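I'd been at Jusberg for maybe five minutes before Reinaldo Seixas handed me the controls. Bad idea! He teaches robot arms to take old desktop computers apart, and he does it by driving them himself, remotely, over and over, while the software keeps a record of every move.

"People think I write code all day," he told me. "Mostly I'm a guy playing a very slow video game." 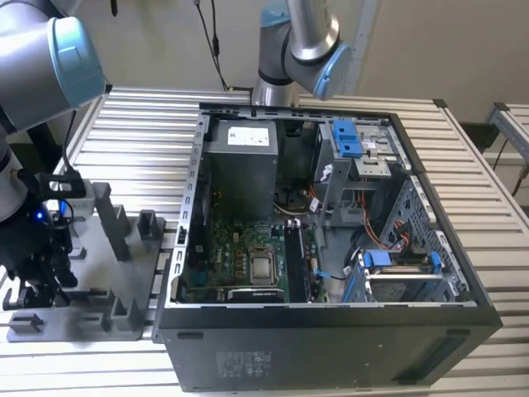
Shop Talk

The computer on the bench that morning was a Dell tower, on its side with the panel off, and Reinaldo talked about it like a mechanic talks about a car he half likes. "Those blue latches and clips, they're made for fingers," he said. "You know how hard to squeeze without thinking about it. The arm has to get that from me."

So how many times does he show it the same thing? For one step, 200 good runs. His full collection stood at 503 when I visited (he checked, I didn't ask), and he throws out plenty. "If I hesitate, it learns to hesitate. I had a batch from September where I was tired, and you could see it in the arm. It was embarrassing."
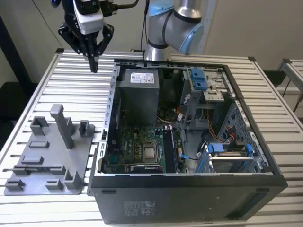

The gripper above the slotted bench, with the open tower and the gray fixture plate below.

My own run lasted six minutes and I never got hold of anything. I kept steering left when I meant right, and Reinaldo was laughing pretty hard by then. He said his first week was worse.

I asked if he ever just grabs a part himself, to save time. "Every day I want to," he said. "Then I sit on my hand and pick up the controller again."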